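Search tips and guides
Enter a keyword
Go

Power Strips and Loose Cords: Sorting, Checking and Storing

Household Guidance, Duvdale Residents' Service

Power strips tend to collect in drawers and behind furniture until it is no longer clear which are in use. Residents are advised to bring them together once a year, preferably in August before the heating season, and to go through them on a clear, flat surface with good light.

Switch off and unplug each strip at the wall before moving it. Lay the strips apart from one another so that every cord can be followed from end to end. Chargers and adapters may stay in their sockets until the cord has been traced, and should then be taken out by the plug body. Do not pull on the cord.

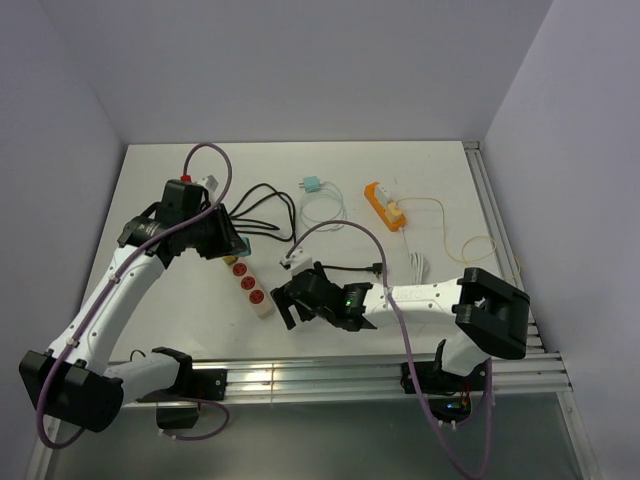

Power strips, plugs and cables laid out on a white tabletop.

Inspect each strip in turn. Set aside for disposal any item with a cracked case, a scorched or discolored socket, a loose switch, or a cord that has hardened near the plug. Taping over damage is not an acceptable repair. Wipe sound strips with a dry cloth; a soft brush will remove dust from the sockets.

Coil long cords in wide loops and fasten them with a fabric tie. Thin charger cords should be wound by hand, with no sharp bend at the plug. Wire ties are not recommended. Cords stored in a bag or box should be labeled with the name of the appliance they serve.

When strips are returned to use, observe the following:

- Never plug one strip into another.
- Connect heaters, kettles and irons directly to a wall outlet.
- Keep strips out from under rugs and bedding.
- Leave the switch where it can be reached without moving furniture.

Allow 60 minutes for an average household. Discarded strips and cords are accepted at the Irnatow collection point and should not be placed in the general trash.

Text reviewed by Jahangir Paul, Home Safety Section.

This site uses cookies to remember your preferences. Accept / Manage settings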